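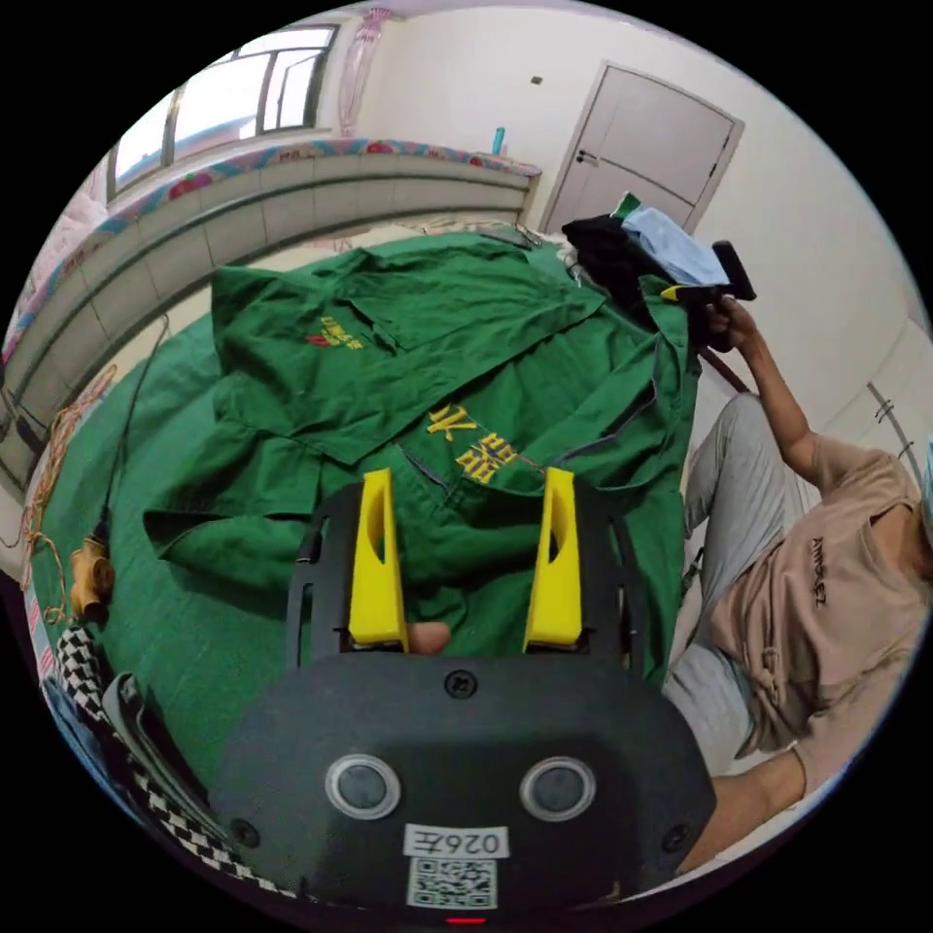
Call for Participants: Living Under Sanctions, an Oral History

Posted 3/20/21

Brekia is an independent publisher of writing on foreign policy and international law. We are looking for people who have lived in a country under an economic embargo or trade sanctions and who are willing to be interviewed for a new collection.

The collection is about daily life. We want to hear how people bought medicine, ran a shop, sent money to relatives, or kept a bus on the road when parts could not be imported. You do not need to hold any particular view of the government of the country in question, or of the governments that imposed the measures. Interviews are open to people of all political positions.

Who can take part

You must be 18 or older and have lived for at least two years in a country while sanctions were in force. We are looking for 100 people in all. The first round closed in January with 15 interviews recorded, most of them with people who now live in cities. We would especially like to hear from farmers, nurses, teachers and port workers.

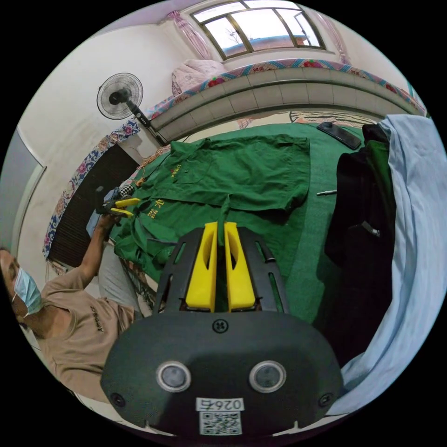
What is involved

One interview by phone or video, lasting up to 90 minutes. Interviews can be held in English, Spanish, Arabic or Farsi. You will receive a written transcript and may correct it or remove any part before it is published. You may use a different name. If you withdraw before the text goes to print, your interview will be deleted.

Participants are paid $176 after the interview, whether or not it appears in the book. People who also lend letters, ration books or receipts for scanning will have them returned by registered mail at our cost.

How to apply

Send a short note with the country, the years you lived there, the language you prefer and the best time to reach you. Please do not send original documents at this stage. Write to:

Brekia Oral History
251 Hallow Street, Rangel

Applications are read in the order they arrive. Everyone who writes will get a reply. The call stays open until all places are filled.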